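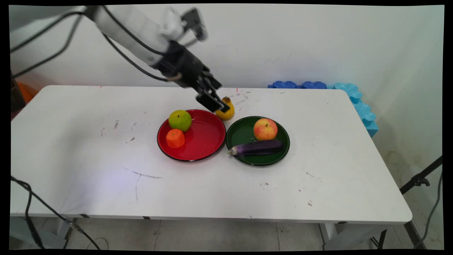

图3 分拣任务中的一个时刻：夹爪两指接触立于两盘之间后方的黄梨，红盘与深绿盘内各有两件果蔬。

4.2 操作规程与判定标准

本任务的规程初稿由 Naveen Bhatt 执笔，只有2页；目前通行的Trollmont版为14页，多出的篇幅大半在讨论什么叫“放好了”。初稿写的是“物体位于盘内”，措辞清楚，唯一的缺点是每位标注员都有自己清楚的理解。以图3中的茄子为例，它横卧于深绿盘前部，蒂端略微探出盘沿。按初稿，有人判成功，有人判失败，还有人在备注栏里写“基本成功”，而我们的数据表没有这一列。

修订后的标准如下：物体由盘面承托，夹爪完全松开后保持静止，即判为成功；局部超出盘沿不扣分，但须记录。直接置于桌面的物体一律不计入盘内，无论它离盘子多近、操作员多么恳切。夹爪与物体仅有接触时，不得记为“已抓取”，须待物体离开桌面后方可改记。

桌面的划痕和污点不作清理，也不得用作摆放基准。Pentti Kinnunen 在Stomholm站点复核时发现，部分操作员习惯以某道划痕对齐盘子，精度颇高，换了桌子便无从谈起。此后规程要求初始位置一律按随机表摆放，任何人不得凭审美调整。

安全条款沿用Pedura实验室的做法：机械臂使能期间，手不得进入工作区，扶正滚倒的水果也不例外。该条款在试行期内被违反21次，每次的理由都是“就一下”。违反条款的试次全部作废，不进入统计。剔除后共保留3875个试次，下文的成功率均以此为分母，两套标准下的判定差异见4.3节。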